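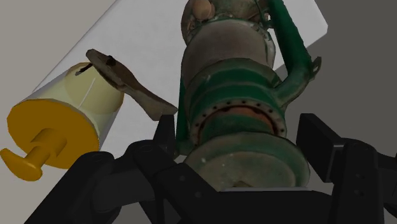

Most of my summer went into one question: if you train a grasping policy only in simulation, how much does it matter that the objects look good? My guess going in was that it matters less than people think. I spent the first month on Porum, my own set of scanned and hand-modeled meshes, and it mixes the two kinds freely. You can get a scanned valve with chipped green paint and rust at the seams sitting next to a cream cylinder with a smooth, plain surface, and the gripper has to deal with both. I wanted to know if the policy would treat them differently.

The setup, briefly. The policy sees camera images and the joint state, and nothing else. No depth, no object labels. It was trained on 3,002 simulated episodes generated with Trukdale, the scene builder I wrote about in February. Trukdale picks a room, picks a support surface, drops objects on it and throws away any layout where something falls through or rolls off. Then a scripted planner does the pick, and the successful runs become training data.

I trained 4 versions. The first uses the objects as they come. The second strips the textures and gives every object one flat color. The third swaps textures at random between objects, so a bottle might get a rust texture and a valve might get wood grain. The fourth keeps the textures but blurs them heavily. Same shapes, same layouts, same planner runs in all of them. Only the surface changes.

Support surfaces turned out to be the bigger headache. Tables are easy. Narrow ledges are not, and Trukdale will happily use any flat top it finds in a bathroom. 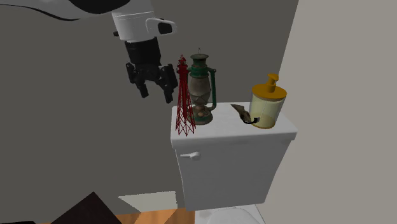
Gripper open above a toilet tank, with a tower model, a lantern and a soap dispenser on the lid.

With layouts like that one the arm has a wall behind the objects and another off to the side, and a tall thin object can stand right next to the one you want. The planner throws out a lot of grasps there. I ended up raising its retry limit to 10, and that made generation slower but stopped the data from being nearly all tables.

For testing I held out 1,559 layouts, with objects the policy had never seen. The random-swap version did best. The as-is version came second, and the blurred one was close enough to it that I would not bet on the order. Flat color was clearly last, and most of its failures were on the scanned objects. It would close short of the surface or go for the widest part, even where there was a better place to hold.

So my guess was half right. The textures don't have to be correct, but they do have to be there. I had expected flat color to land much closer to the rest.

Two cautions. All of this is sim to sim, and I have no real arm results yet. Also, the runs use a single seed each - I've started repeats on Fevent, the shared cluster, but the queue is long.

Next is a port of the evaluation to Baidoo so the contact model is different from the one used in training. I'll post the per-object table when the repeats are in.

10 September 2026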